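3.2 Collecting the table-setting demonstrations

We split the club into two teams, Nando and Obi, and gave each one a pair of hand-held grippers and the same job: set a small table for tea, flowers included. I'd figured the plates would be the hard part. Nope — it was the flowers! A stem is thin, the leaves get everywhere, and you have to decide where to pinch before you can really see what you're pinching.
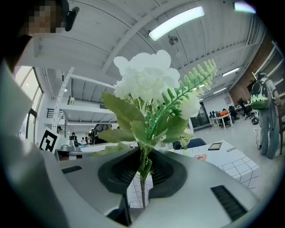 Reading time: 2 min

Figure 2. Holding an artificial flower stem between the finger pads.

Jawad Jafri wrote our task sheet, and he kept it short (thank goodness). Each take had a limit of 30 seconds, and if you dropped something you just started over. By December we had 900 takes saved in our Wurport folder, plus a messy pile of notes on which ones felt clumsy.

I did a lot of the two-handed takes myself, and my advice is to slow way down. Your hands want to rush ahead together, and then one vase is set down nicely while the other is still wobbling somewhere over the plate.
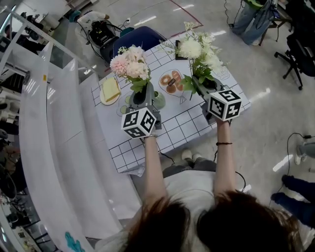 We also argued quite a bit over what counts as a finished setting. Obi wanted everything right on the printed outlines, while Nando was happy with close enough. We ended up keeping both kinds of takes and labeling them separately, and Section 4 compares the two.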